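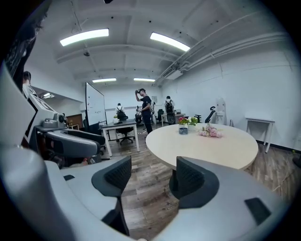
Main room, white ceiling and beams. March.

Echo work, continued from the last entry.

Started at the window end again and worked back toward the door. Same complaint as before: two people talking at a normal level are fine up close, but from the other side of the room the words run together. Phone calls are worse. The far party hears the room more than the speaker.

Clap test first, no instruments. Standing between two of the beams there is a quick flutter, a sort of zip after the clap. Moved to directly under a beam and it is weaker but still there. Near the door it goes away and what's left is a plain tail. I had assumed the flutter was floor to ceiling, and the beams do seem to break that up a little, but when I held a blanket against the side wall at head height the zip went away almost completely. So it is mostly wall to wall. That changes where the first panels should go. Crossed out the ceiling layout in the previous entry; leave it legible, we may come back to it.

Then the proper measurement. Balloon pops, recorded at 5 positions, same positions as last time (tape marks are still on the floor, one has been scuffed and I replaced it). Ran everything through Nornis. Notes on that:

The low bands are not to be trusted. A balloon doesn't put out enough down there, and the ventilation covers what there is. Nornis will print a decay time anyway, with no warning unless you open the fit window and look at the line. Please open the fit window. The earlier table has low-band figures in it that should be struck.

Speech bands are good. The fits are straight and the positions agree with one another, except the one in the corner by the radiator, which reads long every time. Could be the corner, could be that the recorder was sitting on the sill. Use the stand next time.

Ventilation was on for the first set and off for the second. Turned it off at the wall panel, which takes 10 minutes to wind down fully. Wait for it. My first "off" recording still has it running down in the background and had to be thrown out.

Panels

The felt from Ultenent arrived, all one thickness, all the charcoal color. The order sheet says mixed colors, so either it was changed or they sent what they had. Color makes no difference to the test, and I am not sending it back. One sheet had a crushed corner, put aside for cutting test pieces.

Cut with a long blade against the steel rule. The rotary cutter drags the top layer and leaves a lip. Several light passes are better than one heavy one, and a fresh blade matters more than I expected. Cut edges shed a bit. Vacuum them before they go up or it all lands on the desks.

Tried three ways of holding a panel 2 inches off the wall. The gap is worth having, as felt this thin does very little in the speech range when it is flat against plaster.

Foam blocks glued to the back: quick, looks fine, but the panel bows between the blocks after sitting overnight. Would need more blocks than is sensible.

Wood battens, screwed: stiff and flat. Slow to make. Heavier, so needs real anchors, and the side wall is hollow in places and solid in others with no pattern I can find.

Hanging from a cord off a picture rail: easiest to move around, so best for testing. Swings when the door is opened. Not for keeps.

Going with battens for the final ones and cord for the trial.

Glue: the Drarkano contact adhesive holds felt to pine very well and smells terrible. Did two trial pieces with it and had to leave the workshop for a while. The white wood glue soaks into the felt and goes hard, which makes a stiff patch you can feel from the front, but the bond is fine and nobody gets a headache. Will use white glue along the batten edges with staples until it sets. Drarkano can goes back to the metal cabinet, lid taped.

Trial hang

Put up the cord panels on the side wall only, with the lower edge a little below seated head height. Clap test: flutter gone between the beams, still a trace at the window end where the panels stop. Voices seem drier. I am wary of my own ears on this, having spent the whole morning listening for it.

Repeated the balloons. Decay is shorter in the speech bands at every position, the corner included. Roughly what the absorption data for felt with an air gap would suggest, perhaps slightly less. I have not subtracted anything for the desks and chairs, which were in the room both times and not moved.

Cost check. We have budgeted for 80 square feet of panel. The trial used a good part of that on one wall. What remains would cover either the matching strip on the opposite wall or the space above the windows. Inclined toward the opposite wall, staggered, so that no bare patch faces another bare patch. The area above the windows is awkward to reach and the blinds get in the way.

Compared with the reading room job at Ó Flaithearta: that room had carpet and bookshelves to begin with and only needed help at the top end. This one is harder all over. Don't carry the layout across. The batten drawing is reusable though, and so is the cutting list with the lengths changed.

To do

Strike the low-band figures in the earlier table.
Ask building services whether the side wall may be drilled, and for a drawing that shows the studs.
Buy blades, staples, more balloons (the large ones — the small ones are no louder than a clap).
Borrow the stand for the corner position.
Rerun with people seated in the room, if enough can be found at lunch.
Check the fire rating label on the felt against the building rules. The label is on the wrapping, which is in the blue bin under the bench, so don't empty it yet.

Left the cord panels up overnight to see whether they stretch.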